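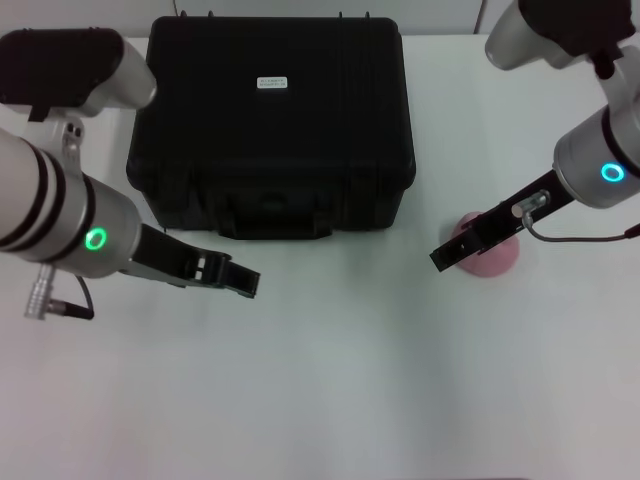
Itzel Carrillo reckons I've become a snob about boxes. Her comment under my last post was that a case is a case, you put things in it and you shut the lid, and anyone who needs a whole article on the subject should probably get out more. She also wanted to know why I was being so hard on people who store their gear in shopping bags, given that her own has lived in one since she moved to Dasinley and nothing has died yet.

Fair enough, Itzel. I'd go further than you, though. I think most hard cases are bought by people who don't need one, and I include myself in that more often than I'd like. I've spent a good part of my adult life being talked into plastic. So when I say I've been thinking about black hard-shell cases again, please understand I'm coming at it with my arms folded.

The trouble starts with the words. Look up any case of this type and you'll be told it's rugged, then tactical, then mission-something, and then that it will survive conditions I have no plans to be in. I drive a hatchback. The worst thing that happens to my gear is that I brake hard at the Praden roundabout and everything slides into the back of the seat. I don't need a box rated for a helicopter drop. I need a box that stays shut when it tips over, that I can pick up with one hand, and that doesn't stink of solvent for its first three weeks on the shelf.

The last one I bought did stink, by the way. That was the Brindo, which I picked up on a Wednesday for $268 because the bloke in the shop told me the foam alone was worth half of that. It was not. The foam was the pick-and-pluck kind, the grey grid you tear into little cubes, and if you've ever used it you'll know you get one go. Pull out a cube too many and there's no putting it back. I had a nice neat hole for my light meter and a sort of quarry next to it where I'd changed my mind. By the end of winter the thin walls between the holes had started to lean, and then they fell over, and I was back to wrapping things in tea towels.

Tea towels, I'll say in Itzel's favour, work very well.

What I've come around to is judging a case by the dull parts. The first is the handle. A lot of cheaper ones have a handle that hangs off the front on two little pins and flaps about, and it's the first thing to go. I much prefer one that's set back into the body, where it can't catch on a door frame or another case. It's harder on the knuckles if the recess is mean, so try it with your winter gloves on before you hand over any money. You'll look odd in the shop. Do it anyway.

Next, the latches. Two along the front is plenty for anything you can lift by yourself. I've owned a case with more, and what happens is you stop doing up the middle ones, and then you stop doing up one of the end ones, and then one day you pick it up and feed your belongings to the driveway. I don't believe a latch is any good until I've opened and closed it a stupid number of times. I did this with my old Solís in front of the television and got to 43 before my thumb gave out, and I'll admit the latch was in better shape than I was.

Then there are the ribs, which I used to think were pure costume. Every black case has them, as if a smooth lid would be embarrassing. I'm still not fully sold.

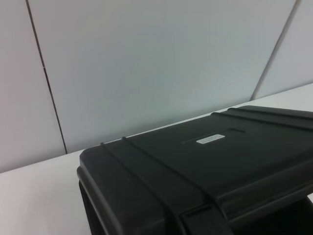 Ribs, rim and the flat bit for the label.

The argument for ribs is that a big flat sheet of plastic wants to flex, and a few ridges stiffen it up. I can accept that. It's the same reason a corrugated shed roof doesn't fold in half. When they carry on over the edge and down the front, like straps, I suspect the designer was enjoying himself. What I do like is a decent raised rim around the lid, because corners and edges are where a case gets hit, and I'd sooner see the extra thickness there than in some moulded pattern in the middle.

And I've a real soft spot for a shallow recess in the lid for a label. It's such a small thing. A label stuck on the high part of a lid gets rubbed off by the next case you stack on it. Sit it down in a hollow and it has a chance. My complaint is with what people then put there. If the writing is so small you have to bend down to it, you've made a label for ants. I print mine in the biggest letters that fit, one or two words, and I put a second one on the end so I can read it when the case is on a shelf.

As for whether you need one at all, here's where Itzel and I probably agree. If your things live in a cupboard and come out twice a year, get a plastic tub from the supermarket, or keep the shopping bag. If they travel, and they'd cost more than the case to replace, then think about it. There's a forum I read where somebody claimed 3000 trips out of a single case, and I don't believe a word of it. Mine has done 11 proper ones and the most I can tell you is that the hinges don't squeak.

I also think people forget the weight. A hard case of any size is heavy before you put a sock in it, and nearly everyone buys a size up "to be safe" – then fills it. Lay your stuff out on the floor, measure the pile, and buy for that. If there's a gap, a tea towel goes in it.

I haven't replaced the Brindo yet. The foam's in the bin, the shell is in the garage with the camping pegs in it, and it still smells a bit on warm days. If anyone has got that smell out with something other than baking soda, which I've tried twice, leave me a note in the comments.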